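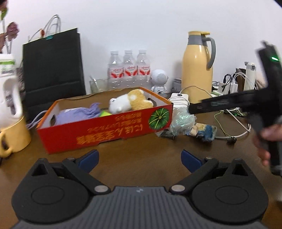 Tamance: progress report to the programme office, second period

Work done

The aim of this period was to find out whether policies trained on demonstrations from hand-held grippers hold up when the table is untidy. In the first period all recording was done on bare tables. We have now moved to ordinary desks, with cables, bottles, mugs and packaging left where they were. Most tasks involve small soft toys and an open cardboard box.

We recorded 496 demonstrations on desks. Of these, 50 were set aside for testing and were not used in training. Two-handed tasks use a pair of grippers, one in each hand, and both streams are stored together under the project name Fuveo.

Results

The policy trained only on bare-table data did poorly on desks. It often closed on the rim of the box when it should have closed on the toy. Adding the desk recordings removed most of these errors. Clear plastic is still a problem, both bottles and bags, and we have no fix for it yet.

We also compared two ways of lining up the left and right streams. Matching on finger opening worked better than matching on clock time alone, which could drift by up to 20 milliseconds over a long session. The Ahmadpour filter, planned as a third method, was dropped because it was too slow to run during recording.

Problems and changes

Finger pads wear faster than we allowed for. We have ordered 6 spare sets through Dumus and moved the cost from the travel line, as agreed on the phone. Two weeks were lost in December when the labelling software had to be rebuilt. The overall end date is unchanged.

Next period

Recording will continue on desks, with more transparent objects. We will repeat the main comparison under dimmer lighting and send the written method to the office before the review meeting. No extra funds are requested.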